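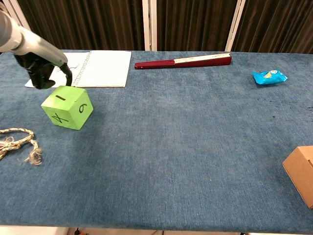

About Grallance

Grallance is a testing and finishing company for textile floor coverings. We work from a single site at Skadbridge and take in samples from carpet makers, flooring contractors, letting agents and insurers. Most of what we do falls under three headings: wear testing, colour fastness and edge finishing. A smaller part of the business is report writing for claims where a floor has failed earlier than expected.

The company began as the test room of a weaving mill. When the mill closed its own looms, the test room was kept on as a separate concern and took the name Grallance from the lane behind the dye house. The mill name, Hundum, is still used for our edge finishing service, and customers who have dealt with us for a long time will see it on their invoices.

What we test

Wear testing is carried out on cut samples, conditioned before testing in a room held at a steady temperature and humidity. Samples that arrive damp or tightly rolled are laid flat and left until they have settled, which can add to the turnaround. Pile and flat-woven samples are booked separately and should not be sent under the same job number.

We measure pile height, mass per unit area, loss of thickness under load and recovery after the load is taken off. Change of appearance is graded by eye against reference pieces, under standard lighting, by two assessors working apart. Where their grades differ by more than half a step, the sample is graded again on another day.

Colour fastness is tested to light, to rubbing (dry and wet) and to water. Light testing takes the longest and cannot be hurried. If a claim depends on fading, please tell us at the start so that the sample can go into the cabinet first and the other work can be done from the offcuts.

Backing tests cover tuft bind, delamination and dimensional stability. Foam-backed and gel-backed goods are accepted. We do not carry out fire testing of any kind and pass those enquiries on to laboratories that are set up for it.

Hundum edge finishing

Hundum handles whipping, taping and binding of cut carpet, mainly for stair runners, hall lengths and fitted mats. Work is priced by the running metre. Straight edges are done on a fixed machine; curves and inside corners are done on a portable head and cost more. Thread is matched to the ground colour of the carpet unless a contrast is asked for.

The longest single piece we can handle is 11 metres. Anything longer must be seamed after finishing – we can advise on where the seam should fall but do not fit carpet on customers' premises.

Mkhize archive

The Mkhize archive came to us in June, together with the racking it was stored on. It holds 3000 carpet samples, most of them labelled on the back with a quality number and the fibre content. The older labels are typed and a good many have faded. Samples are being entered in the catalogue in order of quality number, and those without labels are being left until last.

The archive is used chiefly for matching. A contractor repairing one area of a large floor may need to know which quality was laid there, and a small tuft or a clear measurement of the gauge is often enough to narrow the search. Matching requests are charged at a flat rate, whether or not a match is found. Archive samples are not sold or lent, though they may be viewed by appointment.

How to send samples

Send a piece large enough for the tests required. The sizes are listed on the request form. Mark the direction of manufacture on the back with an arrow, using a marker that will not bleed through. Please do not staple labels to the face, and do not clean the sample before sending it unless we have asked you to.

Used carpet should be vacuumed and wrapped in paper. Plastic wrapping holds moisture, and wrapped pieces may have to be aired before they can be booked in. Carpet that has been in contact with sewage or flood water will be turned away at goods-in.

Samples are kept for 2 months after the report is issued and are then thrown away. Longer storage can be arranged in writing before that period ends, and a charge applies.

Reports

Reports are issued as signed documents and give the method, the conditions, the results and any departure from the method. Opinion is kept in a separate section and is given only when requested. Results relate to the sample as received. We do not comment on a whole floor on the strength of one cutting.

Revised prices for wear testing and matching apply to all jobs booked in from 18th April. Hundum prices are unchanged.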